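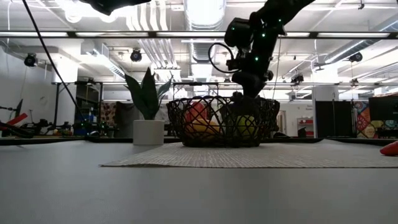 Sestel, a supplier of RF test accessories, has released a new series of coaxial calibration kits for bench and field use. The series has 2 models, and each one contains an open, a short and a matched load in a single housing. The housing has a dark finish, nearly as dark as the round black basket with the fruit in it, and the port names are engraved in white. According to product manager Savita Kushwaha, the load was redesigned in February after customers asked for better stability at higher temperatures.

Each kit is delivered with its own measured data, which can be loaded into most analyzers from a USB stick.
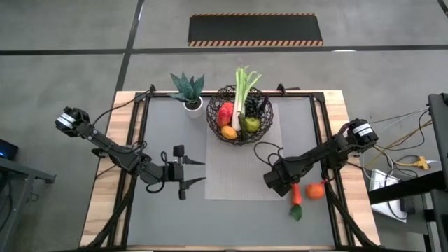 Two arms mounted at the work surface, with a woven placemat.

The smaller kit costs $596 and can be ordered now from Sestel and from its distributor Coltden. Delivery time is roughly 3 weeks. The price of the larger kit will be announced later. Recalibration is offered for both models at the Privcombe laboratory.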